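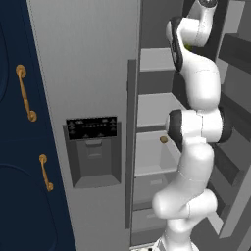
Grendero: simulierte Greifaufgaben am Kühlschrank

Datenkarte, Stand September

Kurzbeschreibung

Grendero ist ein Datensatz mit simulierten Episoden für mobile Manipulation in der Küche. Ein Roboterarm auf fahrbarer Basis soll einen Gegenstand aus einem offenen Kühlfach nehmen oder ihn dort ablegen. Der Datensatz entstand im Projekt Tatia, in welchem wir untersuchen, wie sich die Reihenfolge von Basisfahrt und Armbewegung auf den Griff in enge Fächer auswirkt.

Umfang

Enthalten sind 384 Episoden in 29 Küchen. Davon sind 18 Küchen für das Training bestimmt, die übrigen für den Test. Keine Küche kommt in beiden Teilen vor. Eine Episode endet spätestens nach 40 Sekunden Simulationszeit.

Inhalt einer Episode

- Farbbilder der Szene
- Gelenkwinkel des Arms und Pose der Basis
- Zustand des Greifers
- Öffnungswinkel der Kühlschranktür
- Textanweisung auf Englisch
- Ergebnis (Erfolg, Kollision, Zeit abgelaufen)

Methode

Die Trajektorien wurden mit dem Planer Dow erzeugt. Er bestimmt zuerst eine Position der Basis, aus welcher das Ziel erreichbar ist, und danach den Weg des Arms zwischen den Fachböden. Als Vergleich dient Clestinwood, eine gelernte Strategie, die Basis und Arm gleichzeitig steuert. In unseren Versuchen berührt Clestinwood die Türfächer seltener, verfehlt jedoch kleine runde Gegenstände häufiger als Dow. Den Grund dafür haben wir noch nicht geklärt.

Bekannte Einschränkungen

Die Kühlschränke sind nur schwach gefüllt, oft liegt ein einziger Gegenstand im Fach. Die Reibung ist für alle Oberflächen gleich eingestellt. Verformbare Verpackungen werden nicht simuliert. Eine Übertragung auf einen realen Roboter wurde bisher nicht geprüft.

Hinweis zur Auswertung

Bitte die Erfolgsrate immer getrennt für Nehmen und Ablegen angeben. Abgelaufene Episoden gelten als Fehlschlag, auch wenn der Gegenstand bereits gegriffen ist.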